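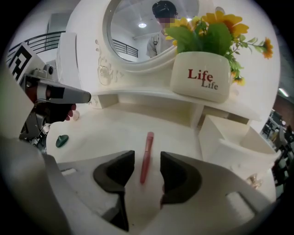 4.2 The open day as a test bed

Lab studies of hand-held grippers tend to use people who have been paid to be patient. Visitors to an open day have not been, and we wanted to know what they would do with the tool when given two minutes of instruction and a line behind them. The Gokgate open day in July let us find out. The Nelley station was set up as a dressing table, and visitors were asked to pick up small cosmetic items, move them, and put them down in a place of their choosing. A second station, Didside, used kitchen items and is covered in Section 4.3.

Over the day we recorded 238 attempts at Nelley by 101 visitors. Fewer than half of the visitors followed the task sheet in order. Most read the first line, looked at the table, and went for whatever they liked best. We had planned to compare the items in a fixed sequence, and that plan lasted until the doors opened.

Figure 3. The Nelley station from the gripper's own view. The fingers are open on either side of a pink lipstick-shaped tube, with a second gripper coming in from the left. The face in the mirror has been blurred.

Slim items lying flat were the main source of trouble. Visitors lined up well and then closed too high, so the fingers met above the item with great confidence and nothing between them. Of the 238 attempts, 34 ended this way. Children did it less than adults, a result we report without comment, as several of the adults were authors of related work.

The mirror deserves a note. It had been chosen to make the table look right, and it gave our tracking software a second room to worry about. It also gave visitors something to look at other than the item. Three told us they had been checking their hair. We kept these attempts in the data – a home robot will have to share a dresser with the same distraction.

Segments were labeled with the Štěpánek scheme, which gave 772 segments after trimming. The scheme has no label for "showing the gripper to a friend", so we added one. It was used more often than "release".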